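Trulta Grasp Planner
Planning and control software for small tabletop arms

Overview | Functions | Tabletop example | Requirements | Licenses | Support

Trulta is a software package for planning and executing pick-and-place work with small robot arms. It takes the pictures from one overhead camera, finds the objects you have named, proposes grasps, checks them against the model of your arm and sends the motion to the servo controller. It runs on an ordinary desktop computer under Linux, and it does not need a connection to the internet after the license is activated.

We made Trulta for people who work with light arms of five or six joints, often printed and assembled by themselves. Such arms have play in the gears, the links bend a little, and the zero position of a joint moves when a horn is mounted again. Most planning packages expect a stiff industrial arm and give a poor result on this hardware. Trulta measures these errors and plans with them.

The current version is 2, released on October 30, 2024.

What is in the package

Trulta Planner. The main program. It computes the grasp, the approach path and the retreat path, and shows them in a 3D window before anything moves. Each path can be stepped forward and backward with the arrow keys.

Trulta View. The perception module. It separates objects from the table surface and estimates their position and direction. New object classes are added by drawing outlines in a set of pictures; 50 pictures are enough for most small items with a stable shape.

Trulta Servo. The driver layer for serial bus servos. It reads position, load, voltage and temperature from every joint and keeps a log. Limits can be set per joint.

Trulta Bench. A tool for repeating the same task many times and comparing the results. You write a task in a short text file, the program runs it and asks you after every attempt to confirm the result with one key.

How the planner works

The planner keeps a list of candidate grasps for every object it sees. Each candidate gets a score from four values: the distance between the jaws and neighboring objects, the angle to the surface, the expected contact area and the reach of the arm at that point. The weights of the four values are open to the user. We deliver one set of weights for flat tables and one set for objects in containers.

If two candidates have nearly the same score, the planner prefers the one which needs less rotation of the wrist. On light arms the wrist cable is often the first part to be damaged, so this rule is switched on in all delivered profiles. You can switch it off in the file profile.conf.

A plan is calculated again when the camera reports that the object has moved more than the tolerance you have set. The arm stops at the next waypoint, takes the new plan and continues. It does not go back to the home position first.

Containers and wrapped items

Picking from a container is more difficult than picking from a flat surface. The wall hides part of the object, the jaws must enter at a steep angle, and there is little space to open them. Version 2 has a separate planning mode for this case. It fits a circle or a rectangle to the rim, estimates the inner wall and removes all candidates where a jaw would touch it. The depth is either typed in by the user or taken from a calibration with the closed gripper.

Wrapped sweets are a useful test, and we use them often in our own work. The twisted ends are soft and stick out, so the outline of the object is bigger than the part which can be held. The grasp point should be on the solid middle. In View there is an option for this, named "core only", which shrinks the outline toward the long axis before the grasps are computed.

The mug task is delivered with the package as a Bench file. The sweets can be on the table, in the mug, or both, and the planner has to select the correct mode for each one. The handle of the mug is treated as an obstacle, and the approach direction is chosen away from it where the reach allows.

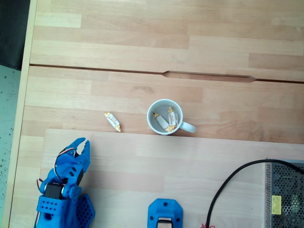

Surface calibration

A table made of wooden strips gives the camera many straight lines, and seams or grooves can look like the edge of an object. Before the first task, View takes a set of pictures of your work surface without the objects and stores it as the background model. Marks and joints that are part of the table are then ignored. Repeat this step after moving the camera or changing the lamp. It is started from the menu Surface – New Background and the program leads you through it.

If a power supply, cables or brackets must stay in the view of the camera, mark them with the Keep Out tool. You draw a polygon and give it a height. The planner will not propose a grasp in this region, and no link of the arm will pass through the volume over it. Draw cables a little wider than they are, for they can shift during the work.

Arm calibration

The arm is calibrated with a printed board of markers, which you find as a PDF file in the folder "boards". Print it at full scale and check the ruler on the margin. The program moves the arm to a series of positions and asks you to touch the marked corners with the tip of the gripper. After this it calculates the offset for every joint and a value for the bending of the links.

The result is saved with the serial number of the controller, so several arms can be used at the same computer without mixing their values. We advise a new calibration each time a servo is replaced.

Requirements

Computer: 64-bit Linux, 16 GB of memory. A graphics card is recommended for training new object classes, but the planner itself works without it.

Camera: one color camera mounted over the work surface, with fixed focus. A depth camera can be used but is not required.

Arm: four to seven joints, serial bus servos with position feedback. You need a description of the arm in URDF format. For your own constructions there is an editor in the package where the link lengths can be typed in directly.

Gripper: two fingers, parallel or with rotating jaws. The shape of the fingers can be loaded as an STL file. Serrated tips are supported, and the teeth are counted in the contact area. Suction grippers are not supported in this version.

Programming interface

All functions of the graphical program can be called from Python or C++. The examples folder includes a script for sorting, a script for loading a tray, and the mug task mentioned before. Plans can be exported as plain text with one waypoint on each line, so it is possible to use them with another controller.

Bench stores up to 2,000 attempts in one project. For longer series, start a second project and join the reports with the command bench-merge. The report gives the success rate for each object class and each planning mode, and the load curve of every joint. It can be saved as CSV.

Changes in version 2

– New planning mode for containers, as described on this page.
– The "core only" option in View.
– The Keep Out tool accepts a height. Before, all regions were unlimited upward.
– Servo writes the temperature log also when no task is running.
– The 3D window no longer loses the camera position when a new plan arrives.
– Corrected: on arms with a mirrored wrist joint the retreat path was sometimes calculated with the wrong sign. Users of such arms should install the update before they continue.

Projects from version 1 can be opened. The grasp weights are converted, but please check them, as the scale for the contact area is different now.

Licenses

Single license: one computer, any number of arms, 168 euros. Updates inside version 2 are included.

Lab license: up to ten computers on the same network. The price is given on request.

Evaluation: all modules, with the Bench projects limited to 50 attempts. There is no time limit, and no registration is needed for download.

The license can be moved to another computer two times without writing to us. If you need to move it again, send a short message to support and we will reset the counter.

Known limits

Transparent and very shiny objects are found with less certainty. With metallic wrapping, reflections of the lamp can divide one object into two outlines; a soft light from the side normally helps, and the setting "join outlines" can be raised one step.

The container mode expects that the rim is visible as a whole. If the arm covers it in its home position, choose another home position in the profile.

Two arms can be driven from one computer, but their paths are not checked against each other. Please leave enough space between the work areas. We plan to add this check in May.

Trulta is not a safety system. The arm must be installed with a switch that removes the power from the servos and which can be reached from the place of the operator.

Documentation and support

The manual is installed with the package and has a chapter for each module. Questions about planning and the programming interface are answered by Adom Ametepe. For camera setup, calibration and new object classes please write to Sebastián Paredes. It helps us much if you attach the Bench report and the file profile.conf to your first message.

Trulta is developed and sold by Harndale Software, Gindthorpe.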